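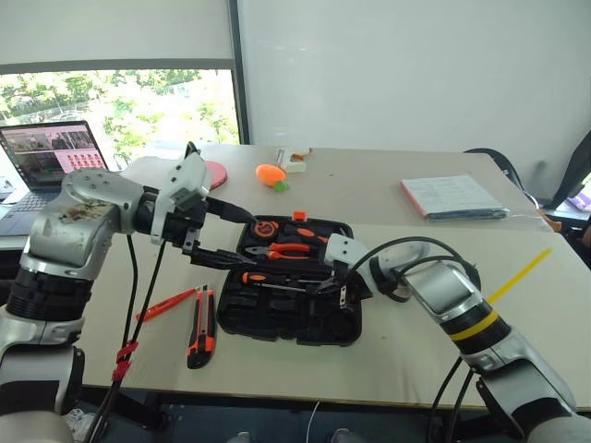 Levton Household Tool Set in Moulded Case
Equipment review, prepared for member households by the Sulbridge Home Equipment Library
Published 2026-07-02

The Levton set is sold to people who want a small number of hand tools kept together in one case. The library bought two sets in spring and lent them out through June, and this review draws on the borrowers' return forms and on our own inspection. The assessment was carried out by Merja Tuominen and Demyd Boiko.

Contents and finish

The tools are finished in orange and black. Our assessors looked chiefly at the tape measure, the pliers, the screwdrivers and the utility knife, these being the items borrowers reported using most. The colouring has practical value. A black tool put down in a black tray is easily missed, and an orange handle is not. Several borrowers mentioned this without being asked.

The pliers were judged the best item in the set. The handles are comfortable and the jaws meet cleanly along their length. The tape measure is adequate for shelving and curtain work, though the return spring on one of our two sets was fierce enough for Ms Tuominen to note it on the form. The screwdrivers turned ordinary cabinet screws without slipping. We would not recommend them for long sessions, as the handles become tiring after 22 or so screws.

The case

The case opens flat, with recesses moulded into both halves, and most of our comments concern it. Each tool has a place shaped to it, and a missing item shows at once as an empty recess. For a lending library this is a considerable advantage. Checking in a returned set takes far less time than with the Jorkmont bag we held before, which had to be emptied onto the counter.

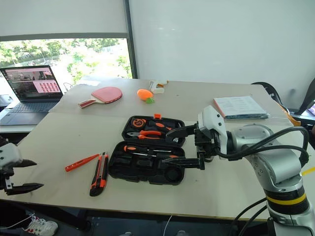

The recesses do ask for some patience. The pliers will sit properly one way round only, and borrowers who laid them in the other way found that the lid would not close. Ms Azadeh Ranjbar, who runs our Saturday repair table, suggests returning the larger tools first and leaving the knife until the end — with the blade drawn in before it is lifted. We have adopted this as our own practice.

A second point concerns table space. Opened out, the case takes up twice its closed area, and loose tools tend to collect beside it while work is going on. A clear table is advisable.

Durability

Between them the two sets went out 73 times. No tool was broken. One case came back with a scuffed corner, and the hinges on both remain sound.

Recommendation

The Levton set is recommended for flats, first homes and shared houses where light repairs are done from time to time. Households that already own good screwdrivers may prefer to buy pliers and a tape measure separately. Members wishing to reserve a set should quote item number 254 at the desk or write to So-yul Kang in the lending office.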